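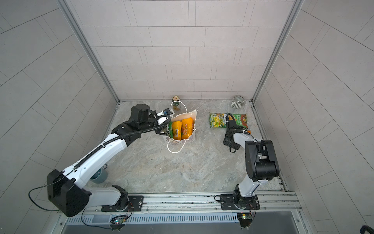

Unpacking and Storing Groceries: Guidance for Residents

Prepared by the Alley Household Advice Service. Revised February 2024.

The order in which groceries are put away affects how long they keep and how much is thrown out at the end of the week. The following guidance applies to kitchens of any size and replaces the leaflet previously supplied with the welcome pack.

Before You Shop

Check the refrigerator and the pantry before writing a list. Items that are close to their date should be moved to the front and included in the meals planned for the next few days. A list arranged by storage place – refrigerator, freezer, pantry – makes packing at the checkout easier and shortens the work at home.

Frozen and chilled items should be chosen last. In August, or whenever the trip home is a long one, an insulated bag is recommended for meat, fish and dairy products.

Packing and Unpacking

Heavy and rigid items belong at the bottom of a bag, with the weight spread evenly across the base. Bread, eggs and soft fruit should be placed on top. Raw meat should travel in a bag of its own.

Paper bags lose strength quickly when damp. Chilled goods tend to collect moisture on the outside, and a paper bag holding them should be supported from beneath when carried.
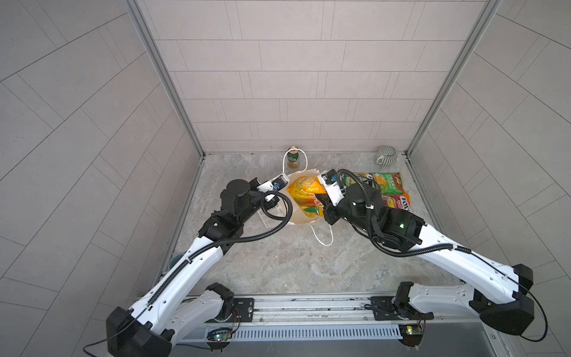 Packaged goods and a white paper shopping bag.

Clear and wipe the unpacking surface first. Chilled and frozen items are put away before anything else, and perishable food should not stand at room temperature for longer than necessary. Dry goods can wait.

Cans and Bottles

Inspect each can as it comes out of the bag. A can that is bulging, leaking, badly rusted or deeply dented along a seam should be discarded unopened. Small dents in the side are generally harmless.

Food cans store best upright, in a single row for each product, with the label facing out. Beverage cans may be laid on their sides in the refrigerator to save height, provided that something prevents them from rolling. 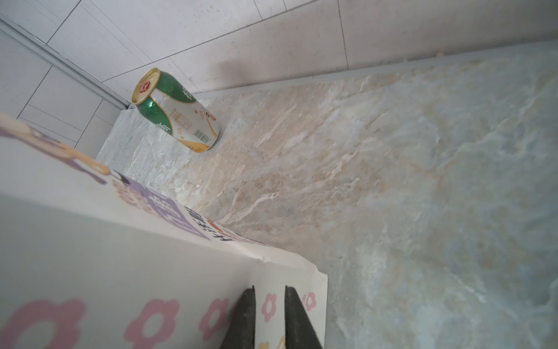 Wipe the top of every can before opening it, including cans sold in a sealed pack. Canned drinks should never be placed in the freezer to chill, as the contents expand and may split the can.

Once a food can has been opened, move any remaining contents to a covered container and refrigerate them promptly.

Dry Goods

Flour, rice, oats and sugar keep well in containers with tight lids. Residents of the Anghel building may find that the standard pantry shelf, which is 18 inches deep, hides items at the back. A shallow tray on each shelf – pulled forward like a drawer – solves the problem at little cost.

Write the date of opening on the container. New stock goes behind old stock in every case. Potatoes and onions require a dark, airy place and should be kept apart from each other.

Keeping Bags for Reuse

Clean paper bags may be folded flat along their original creases and stored upright in a narrow box. About nine is a sensible number for most households. Bags that have held raw meat, or that show grease or damp patches, should not be used again for food.
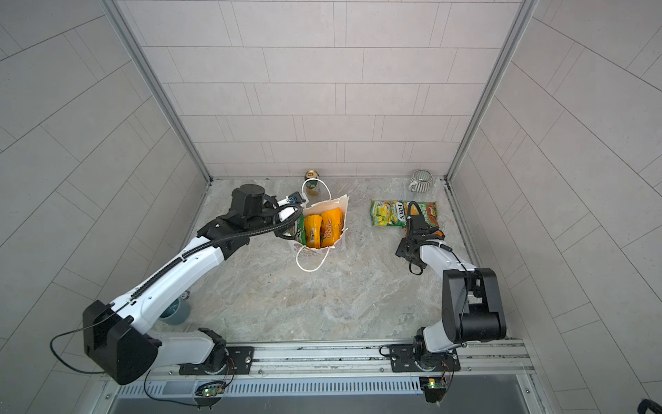 Monthly Pantry Check

1. Empty one shelf at a time and wipe it with warm water and a little dish soap.

2. Allow the shelf to dry fully before anything is returned to it.

3. Check dates and seals, and look along the seams of boxes and bags for signs of insects.

4. Return the items with the earliest dates at the front and add any shortages to the next shopping list.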